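Ferine Help Pages > Shared simulation benches > Rules and good practice

What should a written rule for resetting a two-arm sim bench say?

Posted by Palesa Baloyi
November 4, 2018

Hi everyone! First post, long-time reader. I've been asked to write the house rules for our simulated two-arm bench, and I'm having a lot more fun with it than I thought I would, but I'm stuck on the part about starting states.

We have 5 people using the same bench file. Everybody starts their runs in a slightly different way. One person parks both arms high before hitting record, another starts with a gripper already at the bin, and I start from wherever the last run ended (I know, I know). When we pooled our October runs for the Shezi sorting task we had 49 of them, and it took me two evenings to work out which ones could be compared with each other.

The bench is simple. Brown table, two white arms with their bases toward the back, a pink bin and a turquoise tray near the middle. The task is to take small parts from the bin to the tray. My own saved start looks like this:
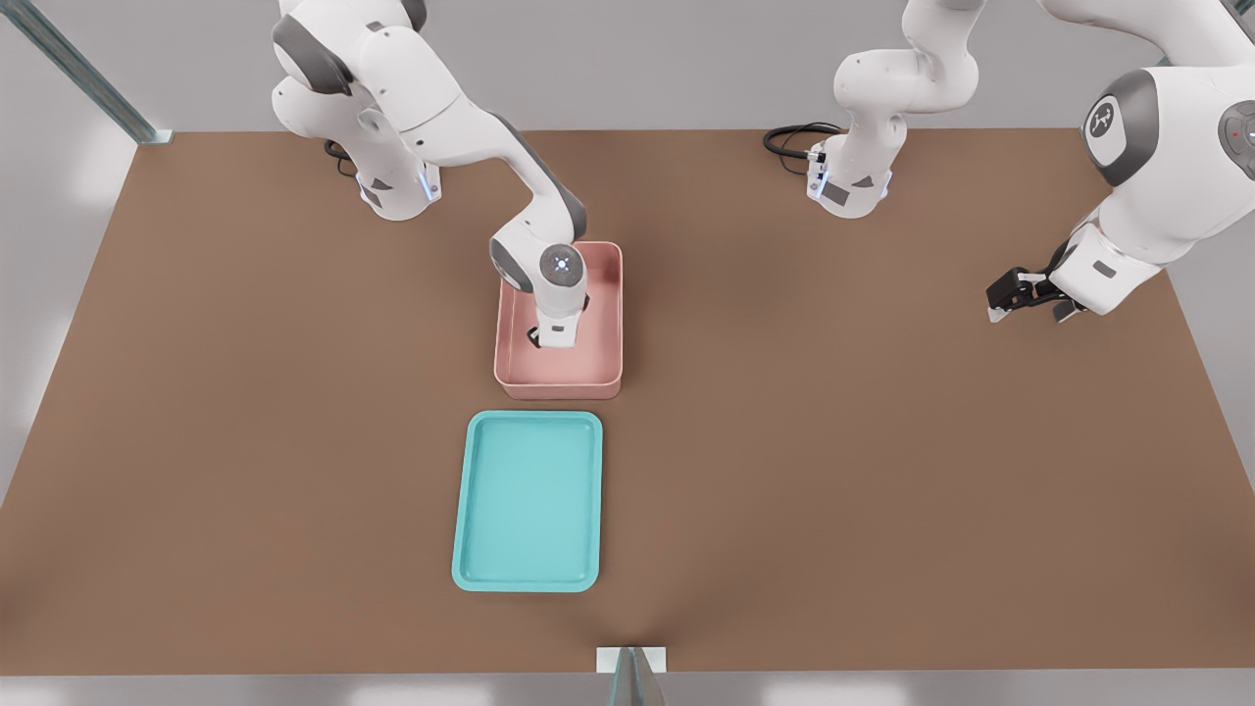
I'd like the rule to be short enough that people will read it. At the moment my draft is one line: "Start from a sensible pose with nothing in the way." I already know that's too loose, but my second try ran to two pages and even I skipped bits of it!

So, three things I'd love help with. Should the rule fix one start pose for both arms, or only say what they must stay clear of? Does an arm that isn't used in the task need a rule too? And how do you check the wrist camera views before a run without making it a chore? I've read the general robot safety material we were given at Purnmont, but that's nearly all about fences and stop buttons and real people standing near real arms. It doesn't say much for a bench where the worst thing that can happen is a bad recording.

Thanks so much, and please be blunt.

3 replies, sorted by oldest

Lizelle Mkhize

Just use the reset button? Ours puts everything back to where it was when the file was saved. Tell people to press it and you're done. I don't think you need a document for this.

 Palesa Baloyi
 We do have one, but it restores your own last save, and all of us have saved different things. Good thought though, maybe the fix is a shared save!

Raíssa Camargo

Oh, I love this question. I wrote the same kind of page for the Salent benches and rewrote it more often than I'd like to admit, so please steal whatever you want.

First, fix the pose. I used to be on the side of "keep clear of the objects and choose for yourself," because it sounds friendlier and people like having some freedom. It made a mess. Two starts can both be clear of everything and still give you different reach, a different elbow, a different path on the way in. Save one start, give it a plain name, put it where everyone can load it and nobody can save over it. Then the rule is "load bench start, change nothing, record," and you've got your short sentence.

In your saved start the left gripper is down in the bin. I'd change that one first. Our rule says no gripper begins inside a container or over one, and both begin open. If the hand is already in the bin, the approach is missing from the recording, and the approach is where a lot of the interesting trouble happens (clipping the rim, coming in at a slant, pushing the bin along).

Yes, write a rule for the idle arm! It's in the room, so to speak. It can block a view and it can get hit. We write "the idle arm starts at its saved pose and is not moved during the run," and we check that at the end as well as at the start. If somebody's task really needs it moved, that's a different task and it gets a different name.

For the camera check, keep one saved still per wrist camera and compare against it before the first run of a session. You are looking at three or four plain things, and it takes less time than reading this paragraph:

Both fingers show at the bottom of the view.

The space between them is clear.

The far edge of the table is in view along the top.

Anything at the sides is where the saved still has it.

I tried this with the same sort of layout as yours, pink at the right-hand side and all, and this is the kind of view I'd be happy to keep as the saved one.

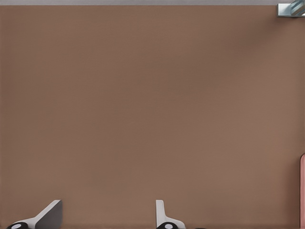

Wrist view with the gripper open and clear table between the fingers.

People will ask why they should care about the sides. A strip of pink at the right edge is a surprisingly good ruler. If the hand has been turned or shifted a little, the strip gets wider or narrower or drops out of view, and you can spot it right away. You don't have to measure anything. I'd put that in the rule as a note and leave the numbers out, because as soon as you write a number down somebody will want to argue about it.

What I would put a number on is how often. We check at the start of a session, again after every 6 runs, and any time someone else takes over. It could just as well be another number for you, but pick one and print it.

Also — and this is the part I'd underline — say what happens when the check fails. Our first version had a lovely list of things to look at and not one word on what to do next, so people looked, frowned and carried on. Now it says: reload the shared start, check again, and if it's still off, stop and write it in the log with your name and the name of the bench file. Don't fix it by dragging the arm by hand. A hand-dragged arm that looks right is harder to find later than one that's plainly wrong.

Good luck, you're doing a kind thing for whoever has to pool the next batch!

Lindiwe Tshabalala

Agree with nearly everything Raíssa wrote, so I'll only add the bits about wording and records.

Write it as steps, in the order a person does them, and put the thing they have to do at the front of each step. I keep ours to one screen. You're welcome to paste this in and trim it:

1. Load the shared start. Do not load your own save.

2. Look at the overhead view. Bin and tray are on the table, apart from each other, and nothing touches either one.

3. Open both grippers fully.

4. Open each wrist view and hold it next to the saved still. Look between the fingers first, then along the top, then down the sides.

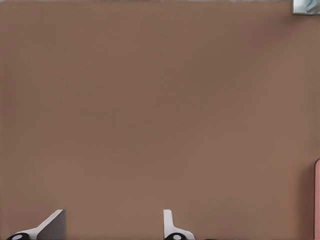
5. Type your name, the task name and the version of the shared start into the log.

6. Record. If you touch anything before the arm moves, go back to step 1.

On versions: the shared start will change sooner or later. Someone will want the tray farther from the bin, or a new gripper will come in. That's fine! Give the new one a new number and keep the old one loadable. Runs from different versions go in different folders, even if the change looks tiny on screen.

One small disagreement with Raíssa. I wouldn't make people stop for the whole session if one view looks off. I'd let them carry on with tasks that only use the other arm, so long as it's in the log. Our group is small, though, and we all read the log. With people who don't know each other I'd probably be as strict as she is.

And ask someone who has never used the bench to follow the page while you sit on your hands. When I did that with Lizelle Pillay she got to the third step and asked "open how far?" That's where the word "fully" came from.

 Raíssa Camargo
 The sit-on-your-hands test is great, I'm adding that. Fair point on the other arm too. We had too many half-logged sessions, so I went strict.

 Palesa Baloyi
 This is so much better than my two pages, thank you both! I've made a new shared start with the left gripper up and out of the bin, and I'm calling it version 1. Lindiwe, I'm using your steps with the sixth one in bold. Do you keep the saved stills in the same folder as the start file, or with the rules page?

 Lindiwe Tshabalala
 Same folder as the start file. When the file gets a new number the stills have to be taken again, and that way people remember.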